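Home Advice Kitchen Laundry Floors and Surfaces Contact

Care of Plain, Light-Colored Surfaces in Shared Homes

Last updated: March

Share 20 Comments 9

The following guidance is issued to residents of the Grilalby houses and applies to tables, counters and floors with a smooth, light finish. It replaces the single sheet formerly kept in the kitchen drawers. Residents who have moved from the Wojcik building will find that most of the routine is the same, although the section on marks has been rewritten and the advice on polish has been withdrawn.

Light finishes in beige and tan were chosen for the shared rooms when the houses were refitted. They brighten a north-facing kitchen and do not show dust as quickly as a dark top does. They do show rings, grease and the gray film left by a mop that has been used too long without rinsing. Most of the requests received by the housing office concern that film, and very few of them have required a repair.

Before cleaning

Clear the surface completely. Moving objects from one end to the other while wiping leaves a strip in the middle that receives no attention, and grit caught under a heavy pot can scratch the finish when the pot is pushed aside. Lift items and set them on a tray or a chair.

Remove crumbs and grit with a dry cloth or a soft brush before any water is used. On floors, sweep toward the door and collect the dust in one place. A vacuum cleaner may be used on the bare-floor setting with the brush strip lowered. The cleaners supplied in the Breko house have a foot switch for this purpose, and the switch should be checked each time, as it is easily knocked when the machine is put away.

Test any product that has not been used before on a small area that is normally out of sight. The back corner of a counter or the floor inside a closet is suitable. Leave it until dry and look at it in daylight before going further.

Daily wiping

Use a cloth that has been wrung out well. Water should not stand in drops or streaks after the cloth has passed. A bowl of warm water with a small squeeze of dish soap is sufficient for ordinary cooking and eating. Wipe in one direction, fold the cloth to a clean side, and wipe again with plain water. Dry with a towel.

Sponges that have been used on pans are not to be used on tables. The pan sponge carries grease into the pores of a matte finish, where it darkens slowly and is then taken for wear. Each kitchen has been given two hooks beside the sink so that the cloths can be kept apart.

Spray bottles should be aimed at the cloth. Liquid sprayed directly on a table tends to collect along the edges and at the joints, and on older tops the edging may lift.

Weekly cleaning of floors

Fill two buckets, one with a mild cleaning solution and one with clear water. The measure printed on the bottle is adequate for a full bucket. Additional cleaner does not improve the result and is the usual cause of a sticky floor.

Begin at the wall farthest from the door. Work in sections no larger than can be reached without stepping forward, and rinse the mop in the clear water after each one. When the clear water has turned cloudy, replace it. Residents of the larger kitchens should expect to do so at least twice.

Allow the floor to dry fully before chairs are put back. Felt pads should be checked at the same time. A pad that has picked up grit will scratch as badly as a bare chair leg, and replacements can be requested from the office.

Marks and stains

Rings from cups. Wipe with warm water and dish soap, then dry. If a tea or coffee ring remains, make a thin paste of baking soda and water, lay it on the ring for a few minutes and lift it with a damp cloth. The paste should not be scrubbed into the surface. It is mildly abrasive and will leave a dull patch on a satin finish.

Grease. Blot with a paper towel before wiping. Dish soap will deal with nearly all kitchen grease if it is given a little time.

Candle wax. Let it harden, then ease it up with the edge of a plastic card. Metal scrapers and knives are not permitted on any of the shared surfaces.

Ink and marker. Try soap and water first. Rubbing alcohol on a cotton ball may be used on sealed tops after testing, with the window open and no flame nearby. It must not be used on oiled or waxed wood.

Scuffs from shoes. A clean white eraser removes many of them. Sweep up the crumbs it leaves.

Checking the result

Stand at one end of the surface and look along it toward the light. Film and missed streaks are much easier to find at a low angle than from above. Rooms with a single ceiling lamp are best checked in the morning, before 9 if the window faces east. A plain tan surface will seldom look perfectly even in tone. Slight differences, paler in one part and warmer or darker in another, may come from the lighting and do not call for further cleaning. A patch that stays in the same place when viewed from the other side of the room deserves a second wipe with clear water.

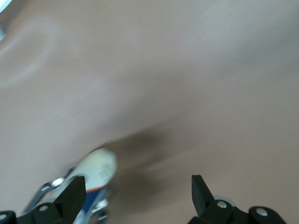 Products to be avoided

Bleach, oven cleaner and scouring powder should be kept away from all light finishes. Bleach can yellow some coatings, and it must never be combined with vinegar, ammonia or any other cleaner. Vinegar itself is to be used sparingly, and not at all on stone.

Furniture polish containing silicone or wax has been withdrawn from the supply cupboards. It builds up in layers and makes later repairs difficult – new varnish will not hold over it. Residents who still have a bottle are asked to return it to the office and should not pour it down the sink. Steam mops are likewise not to be used, including those privately owned.

Reporting damage

Lifted edging, swelling near the sink and scratches deep enough to catch a fingernail should be reported promptly. A written note is preferred. It should give the house, the room and the part of the surface concerned, and should state whether water is reaching the damaged area. Until a visit has been arranged, keep the place dry and do not cover it with tape. Adhesive left behind by tape has in several cases been harder to remove than the original damage was to mend.

Small repairs are carried out by Arkora under the present maintenance agreement. The repair allowance stands at 3,000 for the year, of which 2,395 remains. Replacement of a whole top is outside the agreement and is decided separately.

Notes should be left in the office letter box, addressed to Samer Obeidat. Replacement cloths, felt pads and mop heads may be collected from the same office during the usual hours, and used mop heads need not be brought back.

Share 20 Comments 9

Back to top Kitchen Laundry Floors and Surfaces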